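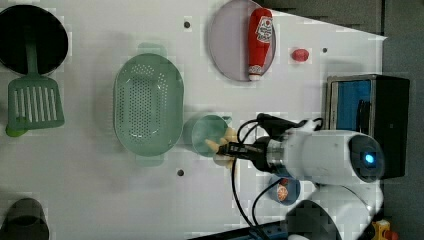
Green colander and small green cup on a white tabletop

Frequently Asked Questions: The Deltgate Hall Petition and the November Ballot Question

The Office of the Town Clerk of Madatstead has prepared these answers for residents who wish to know how the Deltgate Hall petition was handled and how the vote will be conducted. The page is updated as further inquiries are received. It does not constitute legal advice, and the Office takes no position on the ballot question.

What will voters be asked to decide?

Voters will be asked whether the Town should retain Deltgate Hall in public ownership and repeal the resolution that authorized its sale. A "Yes" vote supports keeping the building and repealing the resolution. A "No" vote supports leaving the resolution in force. The full text of the question will appear on the ballot and on the notice board outside the Clerk's window at Town Hall.

How did the question come to be on the ballot?

Under the Town Charter, residents may petition to place an adopted resolution before the voters. The petition was filed by a residents' group, Friends of Deltgate Hall, whose designated representative is Keith Fothergill. The Charter requires 1,480 valid signatures for a petition of this kind. The group submitted 2,537 signatures, and the Clerk certified the petition as sufficient after the review described below.

How were the signatures checked?

Each signature was compared with the voter registration record for the name and address given. Signatures were set aside where the signer was not registered in Madatstead, where the same person had signed more than once, or where the address could not be read. Of the petition sheets received, 53 were returned to the representative for correction of the circulator's statement at the foot of the page. All of them were corrected and filed again within the time allowed.

The sheets may be inspected at the Clerk's window during business hours. Copies are available at the standard fee for public records.

I signed the petition. Am I required to vote "Yes"?

No. A signature on the petition requested that the question be placed before the voters and has no bearing on how the signer may vote. Residents who did not sign have the same right to vote as those who did.

Can I remove my name now?

The period for withdrawing a signature closed when the petition was certified. Names cannot be removed from a certified petition.

Who is eligible to vote?

Any resident of Madatstead who is registered to vote by the close of registration may take part. Residents of the Kershaw district, which shares a zip code with Madatstead but has its own council, are not eligible. If you are uncertain which side of the boundary your home is on, please consult the street list at Town Hall or call the Office before registration closes.

May I bring my children to the polling place?
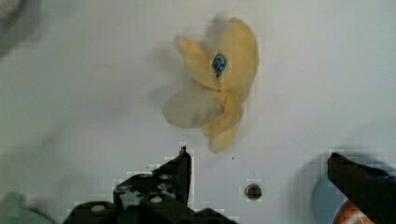
Children under voting age may accompany a parent or guardian into the polling room and into the booth, provided that they do not handle the ballot or disturb other voters. Strollers are permitted where aisles remain clear. Children may also keep a small comfort item with them; a soft toy such as the little yellow plush one shown on this page raises no concern under the polling place rules. Clothing, stickers and toys that carry a campaign message are treated in the same way as any other campaign material and must remain outside the marked boundary.

Where do I vote, and at what times?

Polling places are unchanged from the last general election, with one exception. Voters formerly assigned to Deltgate Hall itself will vote at the Mirinero Building on Kershaw Street. The Hall is the subject of the question, and the Clerk has determined that it should not also serve as a polling place. Polls open at 7:00 a.m. and close at 8:00 p.m. Any voter standing in line at the time of closing will be permitted to vote.

Is early voting available?

Yes. Early voting in person will be offered at Town Hall, including one Saturday session from 9:00 a.m. to 1:00 p.m. Applications for a mail ballot may be submitted in person, by mail or through the drop box beside the front entrance. A completed mail ballot must be received by the close of polls. A postmark alone is not sufficient.

What are the rules for campaign signs?

Signs may be placed on private property with the owner's permission. They may not be placed on utility poles, in traffic islands, or on the grounds of any Town building, including Deltgate Hall. Signs in the public way will be removed by the Department of Public Works and held at the yard for six days, during which they may be claimed without charge. Signs that are not claimed will be discarded.

May groups hold rallies or information tables?

Groups on either side of the question may hold public events. A gathering on a sidewalk that does not block passage requires no permit, although notice to the Police Department is appreciated. A gathering in a park or a march along a roadway requires an assembly permit, which is issued without regard to the views of the applicant. There is no fee for the permit itself – a charge applies only if the group requests barriers or the use of electrical service.

Is there a limit on lighted displays at information tables?

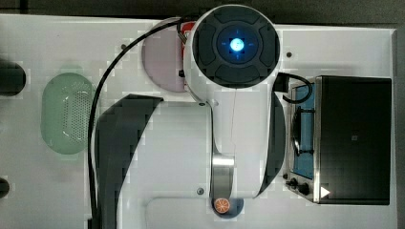 Lighted signs and screens are permitted at outdoor information tables until 9:00 p.m. and must not face oncoming traffic. Flashing signs are not permitted at any hour. The rule concerns lighting that is intended to draw the attention of passersby, and applicants have asked how it applies to equipment. An indicator light on a device is not considered a lighted sign and need not be listed on the permit application. Generators must be listed in all cases, together with their proposed location and the name of the person responsible for them.

What would happen to the building if the question passes?

The resolution authorizing the sale would be repealed upon certification of the results. The Town would continue to own and insure the building. Passage would not in itself provide money for repairs or set opening hours. Those matters would come before the Council as part of the regular budget process, with a public hearing.

What would happen if it does not pass?

The resolution would remain in effect, and the Town Manager would be authorized to invite bids. Any sale would still require a separate vote of the Council. The group rooms would remain open to current permit holders until the end of their permits.

Has the Town already accepted an offer?

No. The resolution was suspended on the day the petition was certified, and no bids may be invited or considered until the results are final.

Will there be a public forum before the vote?

One forum will be held in the Council Chamber at 7:00 p.m., and the date will be posted at Town Hall once the schedule of speakers is settled. Each side will have equal time, followed by questions from residents. Questions may be submitted in writing in advance. Interpretation and assistive listening devices are available on request – please allow the Office enough notice to make arrangements.

Comments received

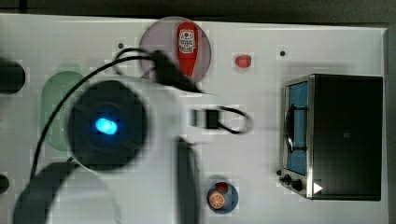
Siu-fong Chien writes that the wording of the question is confusing, given that a person who opposes the sale must vote "Yes" and may well expect to vote "No." She asks that the explanation be printed on the ballot itself and not only on the website, and adds that her neighbors on Kershaw Street had understood it both ways.

The Office thanks her for the comment. The wording of the question follows the petition as filed and cannot be altered after certification. The Charter does permit a short explanatory statement beneath the question, and one has been approved by Town Counsel. It will state in plain terms the effect of a "Yes" vote and the effect of a "No" vote. The same statement will be posted inside every voting booth and enclosed with every mail ballot.

When will the results be known?

Unofficial totals will be read at Town Hall after the last polling place has reported. Official results will follow once mail and provisional ballots have been reviewed. A request for a recount must be made in writing to the Clerk and must bear the signatures required by the Charter. Forms are available at the window.

How may I submit a question that is not answered on this page?

Questions may be delivered to the Clerk's window, placed in the drop box, or raised by telephone between 8:30 a.m. and 4:30 p.m. on business days. Questions of general interest will be added to this page together with the Office's response. Please indicate whether you wish your name to be published.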